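Getting the old Ruggiero case back on the road

I bought the case at a house clearance in Atport and paid more than I should have. It is a Ruggiero, the medium size, with the maker's label still glued inside the lid and 1928 stamped on the lock plate. The outside is vulcanised fibre over a wooden shell, dark brown, with leather corners. Two of the corners had split and the handle was hanging by one loop.

Ruggiero made cases for the ferry trade out of Jundport. Most of what turns up now is the small size, which people took as hand baggage and looked after. The medium ones went in the hold and had a harder life. Mine has the remains of 2 shipping labels on the end, one over the other, and I have left both alone.

The handle was the first job. The old one was stitched leather over a steel core, and the leather had gone to powder where the loops go through the brackets. I looked at modern replacements and didn't like any of them. They fit, more or less, but they are too thick for the brackets and the lid won't lie flat when you put the case on its side.
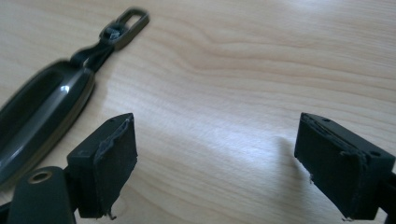

A reader of my last luggage post wrote in to say that I should keep the steel core and have only the leather replaced, as the brackets on these cases were bent to suit that one core and nothing else sits properly. I'd come to the same view by then, but it was good to have it confirmed. A saddler did the work for me in bridle leather. It is a shade too light at the moment and will darken with use.

The corners took longer. I soaked the split pieces in neatsfoot oil over several evenings, a little at a time, then glued linen behind the cracks and pressed them down over a wooden block. They won't win any prizes. The cracks still show if you look for them, but they no longer catch on things, and the rivets are all original.

Inside, the lining was a striped cotton that had come away along the hinge side. I stuck it back with wheat paste. Anything stronger marks the cloth, and you can't undo it later. The smell was the other problem, a mixture of mothballs and damp cupboard. I left the case open in the spare room for most of March with a tray of bicarbonate of soda in it, changed every few days. That got rid of most of it. A bit of mothball is still there on warm days.

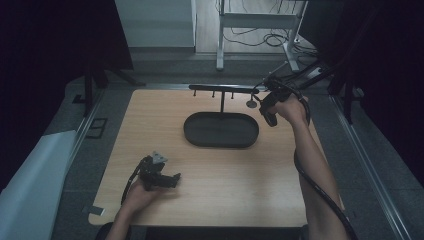
Can you take a case like this on a plane? As hand luggage it is too big for most airlines, and I wouldn't put it in the hold, so I keep it for trains and the car.

I took it to Jundport for a long weekend to see how it managed. Empty, it is a good deal heavier than my Sadus holdall, and you notice that on the station stairs. Packed for three nights it was as much as I'd want to carry for any distance. The new handle was comfortable, though, and the case sat on the luggage rack without sliding about, as the fibre has a slight grip to it.

Packing it was a pleasure. With a rigid case you can lay shirts flat and they come out much as they went in. Shoes go along the hinge side, heavy things at the bottom, and there is a ruched pocket in the lid for papers. The Sadus holds more, I think, but everything in it ends up in one lump.

I paid 23 pounds for the handle leather and labour, and the oil, linen and paste came to very little. The case itself was 100. You could buy a decent new suitcase with wheels for that, and for most trips that is what I'd tell anyone to do.

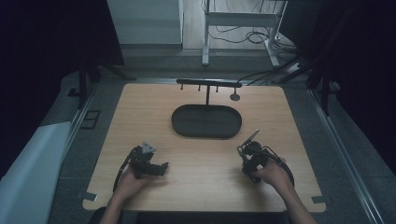
Still to do

The left-hand catch is weak and pops open if you press the lid near it. I think the spring is tired. I have a strap round the case for now.

I'd also like a key. The lock has a plain three-lever action and a locksmith in Atport reckons he can cut one if I leave the case with him. I'll post again when that is done, along with some notes on cleaning the brass, which I have so far only wiped with a dry cloth.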